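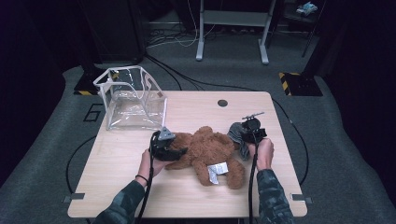 February, nearly ten at night, tea going cold next to me

Bears are so much harder to pack than sweaters! I have been thinking about this all day and I still can't get over it. A sweater does what it's told. You fold the arms in, fold it up, press down, finished. A stuffed bear has its own ideas about how much room it needs. The brown one was on the light wood table, flat out with its arms and legs flung in every direction like someone who has just come home from a double shift, and the clear bag was standing open at the back with its white trim, and I looked from one to the other and thought, well, which end goes first? I had a strong opinion (feet). Amparo had an equally strong opinion (head, always head, then you can push on the bottom). I love that a person can be forty-something years old and still find a brand new thing to have opinions about.

So, let me get it all down before I forget, as I have promised myself to write something every night this month and have already missed more than I want to admit.

It has been a soft toy week. It started with me finally going up the ladder to the top of the hall closet and pulling down everything I had been calling "the bear situation" for years. Some are mine from when I was small, some came from my aunt's house, some I bought at the church sale for no good reason except they had nice faces. The plan is that the good ones go to the Uvasar drive, which collects toys for the family waiting rooms at the clinic and the bus station, and the tired ones stay with me until I can fix them up. Percy Rengifo runs the sorting end and he sent me the list of what they want. Clean, no loose eyes, nothing that rattles unless it is supposed to rattle, one toy to a bag, and something soft tucked in alongside so it doesn't slide around in the carton. They are up to 39 bags already and he sounded so happy about it on the phone that I said I would do another batch on the spot.

The something soft is where the gray cloth comes in. I am completely sold on it. It has that felt feel and a speckle all through it, little flecks lighter and darker, so it never looks dirty even when it has been dragged across a table a few times. My first thought was tissue paper, like in a shoe box, but tissue tears and then you have confetti. A piece of gray cloth can be a blanket afterward. That was Uyên's idea and it is the best one anybody has had yet. Picture being four and bored in a waiting room, and you get a bear, and then the bear has its own blanket! I would have lost my mind with joy. I would have asked for the bear to have a pillow too, knowing me, and probably a little dinner. 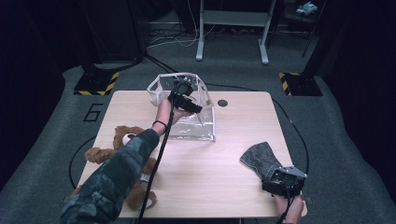
Brown bear, gray cloth and the clear bag. Table's by the big 6 on the carpet.

I keep coming back to how good the bag is. I was suspicious of see-through bags in general (they make everything look like it's going through airport security), but one that stands up by itself in a box shape changes the whole job. You don't need a second person holding it open. You don't have to blow into it or shake it or do that thing with your elbow. It gets creased, sure, and the creases catch the light, but who cares. When I did the first batch at home I used the floppy kind from under the sink and I ended up on the kitchen floor with a rabbit half in and half out, saying words I will not write in here.

Then there is the matter of the fur. The brown bear has the shaggy kind, and that pretty lighter tan muzzle, and shaggy fur grabs at anything it can. It grabs felt especially. My advice to future me: cloth in first and flat along one side, then bear, and don't try to wrap the bear like a burrito before it goes in. I tried the burrito with the old panda last night and it came unrolled every single time I let go. Amparo says I give up too quickly on the burrito. She may be right. She wraps presents for half her street every December and they come out looking like store windows, so I have agreed to a burrito lesson.

Also the tag question. Leave the little white tags on or snip them off? I have always snipped. I can't stand a tag, I cut them out of my own shirts the minute I get home. But Percy wants them left on so whoever gets the toy can see the washing instructions, and when I thought about it I felt a bit silly for not seeing that myself. The bear has a small one down by the leg and I have decided I like it there. It makes him look as if he has luggage. From now on tags stay. I already feel bad for the moose, who lost his some years ago, and whose washing needs are now a mystery to everyone.

Cost so far, for the record, as I'm trying to be better about that too: 28 dollars for felt at Henriques, which was the end of the bolt so they gave me a nice price and threw in a strip of green I didn't ask for. The man cutting it wanted to know what I was making and I talked at him for so long that a line formed. I'm sorry, line. I also went into Odora for a cake of the plain soap for the spot cleaning and came out with the plain soap and a lavender sachet. The sachet is not for the bears! Percy was very clear about no scents. The sachet is for me and my sock drawer.

Spot cleaning, while I'm on it. Cool water, a tiny bit of soap, an old toothbrush, and go with the fur. Then a towel, then a chair near the window. I had nine animals on the chairs in the front room this morning and when the mail carrier came up the steps he gave them a really long look. I waved. I should have waved one of their paws too, now that I think of it, but I never have the good idea in time.

Uyên called in the middle of all this to ask whether I would take her son's old dinosaur. He is twelve and has been pretending for a year that he doesn't care about it, and yesterday he brought it down himself and set it next to the front door, and then an hour later he carried it back upstairs. She laughed so hard telling me, but I could hear she was a little choked up as well. I told her the dinosaur can wait. There's no hurry on a dinosaur.

That got me thinking about which of mine I am really ready to let go. The rabbit, yes. The two small dogs, yes, they should be together, so I asked Percy if two very small toys can count as one for a bag and he says fine. The panda I'm not sure about. He was my aunt's, and he sat on the back of her couch in Paverero all through my childhood with the sun on him, so one ear is paler than the other. I put him in the "going" pile this morning and by lunch I had moved him to the "needs fixing" pile, though there is nothing on him that needs fixing. Twelve-year-old boys and me, same thing.

What I want to try next:

Cutting the felt a bit longer, so it folds over at the top and the bear looks tucked in.

Pinking shears on the edges. I own a pair! They're in the house somewhere. Mom's old tin?

Legs bent up toward the belly before it goes in the bag. I think this is the trick, I really do. A bear with its legs out straight is a long bear, and a bear with its knees up is about the shape of a loaf of bread, and I know how to bag a loaf of bread.

Arms I have no theory on. Arms will just have to be arms.

Steinar Hviid from next door has said he'll drive the cartons over in his van, and I said I'd pay him in plum cake, and he said what time is the plum cake. So that's settled, except I have to make a plum cake, and I'm out of plums. I have a jar of the cherries from summer. He won't mind – last time I made it with apricots and he called it plum cake the whole way through and took the rest home in foil.

I'm setting the alarm for seven. I want to get the felt cut while the light is good in the front room and before the phone starts. The moose is on the chair by the radiator drying out and he looks so pleased with himself. The tea is stone cold now. Find the pinking shears, ask Amparo which night for the burrito lesson, buy more soap.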